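Home > Furniture and Finishes > Oiling or varnishing a table
Print this thread | E-mail to a friend
Last updated: June 21, 2019

ruvlow_lane
We've got a bare wooden table going in the kitchen in August. Oil or varnish? The joiner, Ashok Kushwaha, says oil and won't discuss it.

Trosico
Oil. 3 thin coats, a day between each, and wipe off whatever hasn't soaked in after twenty minutes. Sand with 240 first.

flumel
Disagree. Oil marks if you leave a wet mug on it. I varnished ours and haven't touched it in six years.

Trosico
And when it does chip you'll be stripping the whole top. With oil you rub down the one patch.

flumel
It hasn't chipped.

sachdeva_k
Depends who uses it. With small children I'd go for varnish, matt, water-based. Oil darkens pale wood too, so try it on the underside.

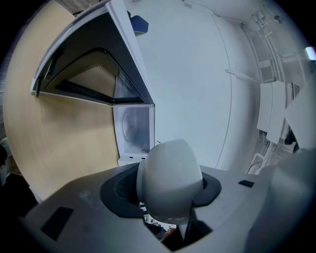 I'd also stop at 200 grit. Go up to 400 and the varnish has nothing to grip.

ruvlow_lane
Thanks all. Will test both underneath and see what Ashok says.

Filed under: Wood, Kitchens, Finishes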